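Cladatham Robot Open Day

The Cladatham Robot Open Day is a yearly public event at which visitors can see robot arms at work and speak with the people who operate and program them. It is held in February in the former Meletti wool warehouse in Cladatham, a building that is now shared by several small engineering firms. The event lasts one day, always a Tuesday, and entrance is free of charge. In its most recent edition it received 3,000 visitors, compared with 2,000 in the edition before.

The open day should not be confused with the Cladatham Trade Week, which takes place in the autumn in the town hall and is intended for buyers.

Background

The Meletti warehouse was used for the storage and sorting of wool until the company moved its business out of the town. The building then stood without a tenant for a long period. The first engineering firm to rent space in it was Kinsella, a maker of grippers and small parts for robot arms, which took the ground floor on the street side. Zaltov, a software company whose main work is the teaching of robot arms by demonstration, followed later and occupies the hall at the back, where the wool was formerly weighed.

The idea of opening the building to the public came from Kinsella. The firm had difficulty finding young workers in the region, and it believed that many people in Cladatham did not know what kind of work was done behind the old walls. At the first open day there was only one demonstration, in which an arm moved metal rings from one peg to another. It was repeated through the whole afternoon. Zaltov joined in the following year, and since then the two firms have organized the event together and share the costs equally.

Program

The doors open at ten in the morning. School groups are received until one o'clock and must be registered by their teacher. From one o'clock until six the building is open to everybody, and no registration is needed. Visitors receive a paper plan of the two floors at the entrance. They are free to walk in any order, except in the back hall, where groups are led by an employee.

In the street-side rooms Kinsella shows how a gripper is put together. Visitors may hold fingers of different shapes and press them on a scale, so that they can feel how much force is needed to lift an egg, a book or a full bottle. A table beside the window is kept for repairs, and during the open day the staff continue their usual work there. On the upper floor there are short talks of 20 minutes, a small display on the history of the wool trade, and a room where children can draw.

Household objects demonstration

The best known part of the open day is the household objects demonstration in Zaltov's hall. It began as a small addition to the program and has become the part for which most visitors come. Its subject is the handling of things that are found in an ordinary home: clothes, towels, boxes, kitchen tools and small electrical appliances. The organizers prefer such objects to industrial parts, as everyone has handled them and can judge for themselves whether a movement is difficult.

The work is done on a flat mat laid over the floor. Objects are placed on it one at a time or in pairs, and the arm is brought toward them from one side. A towel is often used as a base, because it moves and folds when something on it is pushed, and the arm must deal with this. A hair dryer is regarded by the staff as one of the harder objects of the series. The body is round and smooth, the nozzle is narrower than the rest, and the handle stands out to one side, so that the weight is not where a visitor would first expect it.

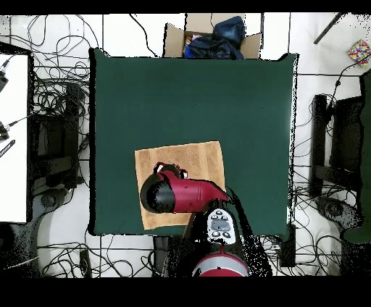
Each attempt is recorded, together with the position of the joints and the opening of the gripper. Attempts which fail are kept as well. According to the guides, the question asked most often by visitors is why the arm moves so slowly. The usual answer is that speed is limited during the open day for reasons of safety, and also that a slow movement is easier to correct. The second most common question concerns fabric. A piece of clothing has no fixed shape – it is different every time it is put down – and the program can not rely on finding it as it was before.

In one edition the hall kept a public record of the day, written by hand on a board near the door. It showed 360 attempts between opening and closing time. The board was not used again, as some visitors had understood it as a competition between the operators, and this was not the intention.

Visitor participation

In the last two hours of the event, visitors who are 16 or older may guide an arm by hand. An employee stands beside them and can stop the arm at any moment with a switch. Each person has 2 minutes. The task is normally to pick up a soft object and to place it in a box, and no electrical appliances are used in this part. The waiting line for it has sometimes reached the staircase, and at the most recent edition numbered tickets were given out for the first time.

Younger children can not guide the arms, but they may choose the next object for the household demonstration from a shelf. A wooden spoon and a rolled pair of socks are chosen very often.

Building and access

The Meletti warehouse is a brick building on two floors, ten minutes on foot from Cladatham station. The ground floor can be reached without steps from the courtyard side. The upper floor is reached only by stairs, and for this reason the talks are repeated once downstairs, at four in the afternoon. The back hall has a white floor, which was painted by Zaltov when the company moved in; the dark boards of the weighing room are preserved below it. Bags must be left at the entrance to the hall. Photography is permitted, but without flash.

Reception

The local newspaper has reported on the open day every year since the second edition. Its early articles paid most attention to the building, and the robots were mentioned only toward the end. Later reports have described the household demonstration at greater length, and one of them noted that a group of retired wool sorters stayed in front of it for the whole afternoon and gave advice on how the cloth should be gripped. Some of this advice was tested by the operators on the same day. Teachers have asked for a longer time for school groups, and the organizers have said that they will open at nine in the next edition.

See also

Cladatham Trade Week
Meletti warehouse
Teaching by demonstration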